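In Defense of Putting the Groceries Away Slowly

I have a theory that you can tell everything about a household by what happens in the first ten minutes after the shopping comes through the door. My mother's rule was that you did not take your coat off until the bags were empty. My roommate in college let hers sit in the hallway until the milk made the decision for her. I've landed someplace between the two, and I'd like to make a case for it, because I am tired of reading that unpacking groceries is a chore to be hacked.

It started with a column in the Akpan newsletter (my neighborhood one, delivery 2,041 mailboxes, mine included whether I like it or not). The writer said she'd cut her unpacking down to 2 minutes by having everything delivered in crates and sliding the crates straight into the pantry. Good for her! I read it standing up, with my keys still in my hand, and I got more annoyed with every line.

What I want is a bag and a basket. The bag does the carrying, and the basket sits on the counter and takes what shouldn't go in the fridge yet. Fruit, mainly. You lift a thing out, you look at it, you decide. It's the only moment in the whole week when you really see what you bought.
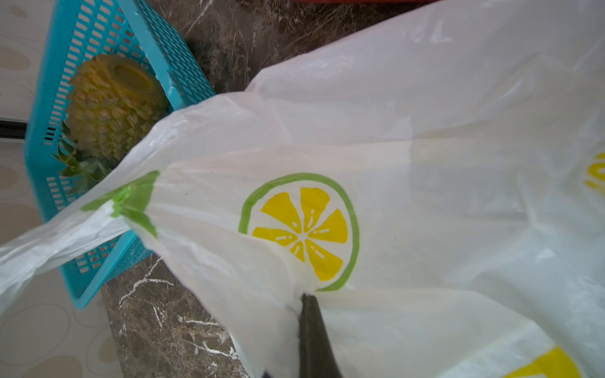 Peeled pineapple in the blue basket, lemon-slice bag alongside.

Take the pineapple. A pineapple is a commitment. You can shove it on a shelf with the leaves sticking out and forget it until it's too late, and I've done that more often than I'd care to admit. Or you can set it down where you'll walk past it all afternoon. A basket with holes in the sides is perfect for this — air gets in, crumbs fall out, and you can rinse the whole thing under the faucet. Mine came from Sevetti, the housewares place by the bus station, and it has outlived three fancy bowls.

Then there's the matter of the bags themselves. I know, I know. I own canvas ones. I own so many canvas ones that they have their own canvas one. But the plastic kind still turns up in my kitchen, and once it's there I think it deserves a second job, and a third. What I can't defend is the heap. Everybody has the heap. 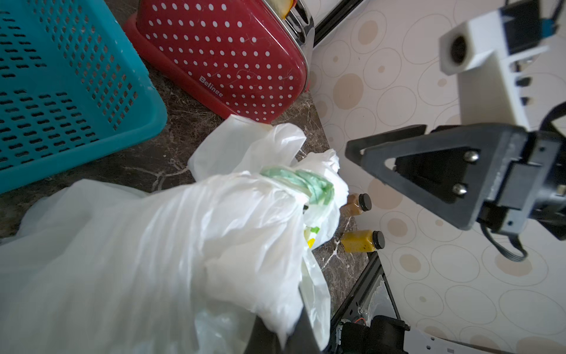

White bags piled up on the counter, next to the basket and the polka-dot Belinee.

My cousin folds hers into tiny triangles and files them in a drawer, and I admire it the way I admire people who run before breakfast. I tried it for all of May. I had 14 triangles at the end and no idea what to do with myself. These days I flatten a few, tie up the rest, and let a reasonable amount of crumple into my life.

The other thing the speedy unpackers miss is that you get hungry. Of course you do, you've been looking at food for an hour! I say stop in the middle. Put some bread in the toaster and let the bags wait.
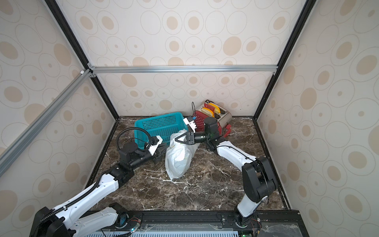
Two slices in the toaster, basket and bag out in front.

Toast eaten at the counter, among half-emptied bags, is better than toast at a table, and I won't be taking questions. It also slows you down enough to remember that you already had onions.

A reader of my last piece wrote to say that all this is fine if you have the counter space, and she's right, it takes some. Her whole kitchen is smaller than my hallway closet. But she could do it with one basket, I'd bet, and one cleared corner. The basket can even live in the sink between trips. And if she's carrying something spiky, she can leave it standing up in the bag for an hour with its green top poking out. It looks like a houseplant, and it costs a lot less. 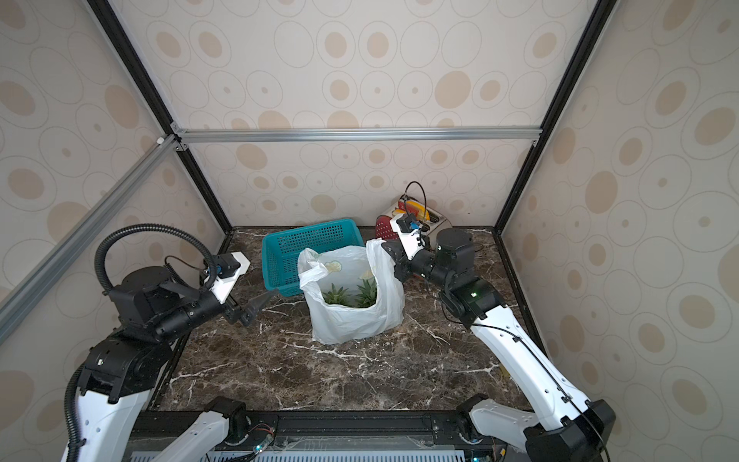
Amarachi Akinola

I did try the crates, to be fair to the newsletter lady. Kidura rents them out, and I gave it two deliveries. Everything slid right in. A week later I found a lemon at the back that had gone the color of a paper bag, and I couldn't have told you when it arrived. The crates went back, and the basket went back on the counter where it belongs, right beside the toaster.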